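Start | Tests | Werkstatt | Möbel | Kontakt

Tischplatte Flendholm von Trekmont im Test

16 Nov 2019, von Negin Babaei

Die Flendholm liegt seit Juli auf zwei Böcken in meinem Arbeitszimmer. Preis: 221 Euro ohne Gestell. Geliefert wird die Platte geölt, die Kanten sind leicht gebrochen. Auf der Unterseite fehlen Vorbohrungen, wer ein Gestell fest montieren will, muss selbst anzeichnen.

Die Durchbiegung in Plattenmitte lag bei Belastung mit zwei Monitoren und Drucker bei 2 mm. Nach Entlastung ging sie vollständig zurück. Kaffeeränder ließen sich nach 11 Stunden noch mit Seifenlauge entfernen, Kugelschreiber nicht.

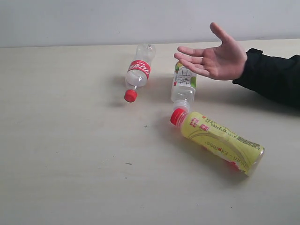

Beim Nachölen genügt eine dünne Schicht, Überschuss nach kurzer Einwirkzeit abnehmen. Die mitgelieferte Anleitung nennt dazu keine Mengen. Abzug gibt es für die Verpackung: Eine Ecke kam gestaucht an, der Ersatz ließ lange auf sich warten.

Wertung: gut

Weitere Tests
Schreibtischlampe Ansari
Klappbock Saver
Hartöl im Vergleich (Arash Nouri)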